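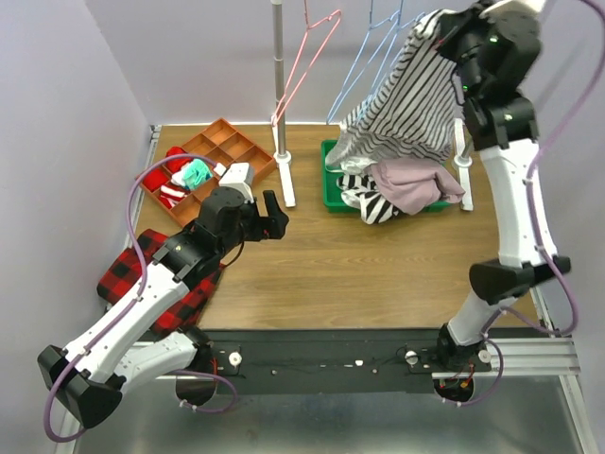

Laundry setup, fixed camera view. Right arm has the striped shirt, left arm is over by the organizer.

Thread: How many demos before you change the layout?
Board: Data collection and teleop

drekeo_bench
We're gathering demos for a clothes task on two arms. Tray in the middle at the back, organizer on the left for the socks, rack behind with the wire hangers. The operator drives both arms and each episode starts from a pile in the tray. We have 428 episodes with the tray and organizer in the same spots, give or take small bumps. The plan was to reach 800 and then start moving things. A coworker says we should have been moving things from the first day. What do other people do?

pinion44
Your coworker is right. With a fixed layout the policy learns where the tray is and stops looking at it. We did this on a dish task and had to throw out most of a month. Move the tray a few inches every episode and turn it a little. Same for the organizer.

mossgate
I don't agree with doing it that early. Clothes already change shape every time you drop them in, so there is plenty of variety before you touch the furniture. We kept everything still for the first 700 on the Athumani set and only then started shifting the bins. The first policy worked well enough to show us which grasps were bad. If we had varied everything from the start, I don't think we could have told a bad grasp from a bad layout.

pinion44
You can tell them apart if you log the layout with the episode. One text field. Takes a few seconds.

mossgate
Sure, if the operators fill it in. Ours stopped after the first week.

drekeo_bench
We do have a notes field. It's mostly blank, so point taken.

To add some detail, the failures so far are nearly all on picking. When two garments are tangled, the gripper closes on both and the second one comes along. Operators shake it off or put the whole thing back and try again. I've been keeping those episodes.

quillback
Keep the ones where they recover cleanly. Cut the ones where they try four times. We left the long retries in and the policy learned to lift, put down, lift, put down, and never go to the hanger.

Is the other arm supposed to be doing something while the right one lifts? In your picture it's open over the table next to the organizer. If it waits there every time, the model will learn the waiting too.

drekeo_bench
Depends on the operator. One of them parks the left arm and works one side at a time. The other uses both together. I hadn't thought of that as a problem.

quillback
It's a problem if they're mixed with no label. Pick one style and write it down, or tag the episodes by operator and look at the 2 groups separately before you train on all of it.

ivano_rig
Different question. What about the plaid cloth on the left? Is it part of the task or just lying there? I'd want it either in the instructions or off the table. A bold pattern like that is easy for a model to hang on to.

drekeo_bench
It's the folding spot for a later task. I can take it off for this one.

pinion44
I'd leave it in for half the episodes. Then it can't mean anything.

ivano_rig
That's fine if you remember to do it evenly. If it's on all morning and off all afternoon, you've tied it to the light.

mossgate
Also check how many stripes you have. I see a striped shirt in the gripper, another striped thing in the tray and a striped sock in the organizer. Get some plain dark shirts in there. Dark ones are harder, the folds hardly show up on camera.

drekeo_bench
We have a bag of dark ones and I've been putting it off for that exact reason.

New plan, tell me if it's bad:
Stop at 428 with the current layout and train on that.
Both operators use both arms from now on.
Move the tray and organizer every ten episodes, with the layout in the notes.
Dark shirts in every other pile.

pinion44
Every ten is too slow. Every episode.

mossgate
Every ten is fine. Moving it every time will cost you a lot of episodes per shift.

quillback
Five and see how the operators take it. We used the Botden checklist between resets and it kept the notes field filled in.

drekeo_bench
Going with five. Will post the success rate when the first run finishes, probably late May.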